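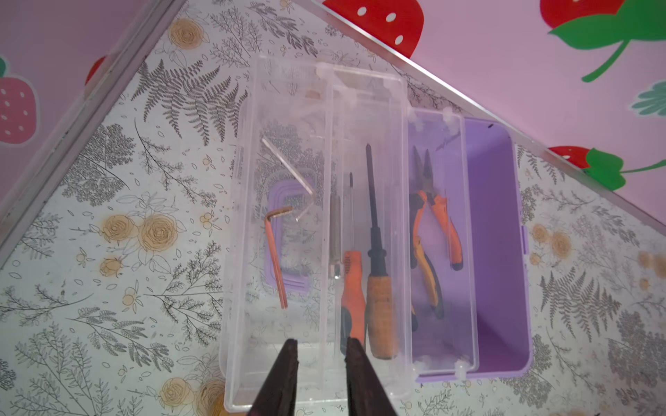

Figure 5. Wrist camera view with the fingers open, tool box in the work area.

Recording examples with the Pramard arm

Read this section after the arm has been calibrated. You will need the Caron hand controller, the tool box and its tools, and at least 2000 MB of free space on the recording computer.

1. Place the tool box on the floor mat with its long compartments running away from the arm. Both fingers must be visible at the bottom of the wrist view when the arm is in the start position.

2. Put the tools in their compartments. Hex keys go in the wide left compartment, screwdrivers in the middle and pliers on the right. The angle of each tool may change from one example to the next.

3. Open the Findmont recorder and choose New Set. Type the task in plain words, such as "take the pliers out of the box". Use the same wording for every example in the set.

4. Press the green key on the controller and wait for the tone. Move the arm to the tool, close the fingers, lift, and set the tool down on the mat.

5. Press the green key again to stop. Mark the example Keep or Discard before you start another.

Note: The box is clear, so objects behind or under it show through in the wrist view. Leave them where they are until the set is finished.

Note: A failed grasp followed by a good one may be kept. Discard any example in which the box tips over or the arm stops with code 358.

Caution: Keep hands out of the work area while the controller light is on. Press the stop button before you reach in to put tools back.

Caution: Do not drive the fingers down against the floor of the box. If they touch it, raise the arm straight up before moving sideways.

6. When the set is complete, choose Close Set and check that the number of kept examples matches your log sheet. Sets closed with code 2055 have not been saved in full and must be copied again from the controller. See "Copying sets" in the Dekotier handbook.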